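Does a Bigger Box Mean More Inside?

People will tell you that a big box is a good deal. Be careful with that one. A box can be big and still hold very little, and a fancy pattern on the front adds no food at all.

Kornél Kiss, who writes the Pikia science pages for kids, tried it in December 2018. He bought a box of Dranar crackers and poured them into a measuring jug. The box had room for 469 milliliters. The crackers filled it only to the 200 line. The rest was air — and he had paid for a box big enough to hold it.

Long, slim boxes are tricky too. They look tall when you stand them up, and our eyes like tall things. A short, fat box may hold just as much.

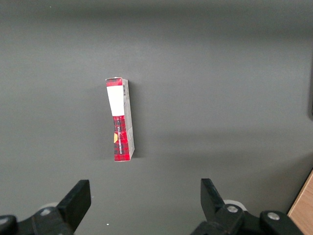 Why do boxes have so much color on them?

Color helps a box get noticed on a crowded shelf. It can also help you find the same kind again next time, which is handy for you and very handy for the company selling it.

Some companies say the empty space keeps food from getting crushed. That can be true. Chips do break easily. But does a bag of rice need a cushion? I doubt it.

So look for the weight, printed in small numbers, often near the bottom. Compare two boxes of the same food that way. Then flatten an empty one and see how much cardboard went into it. Ask a grown-up before you open anything new — crackers go stale fast.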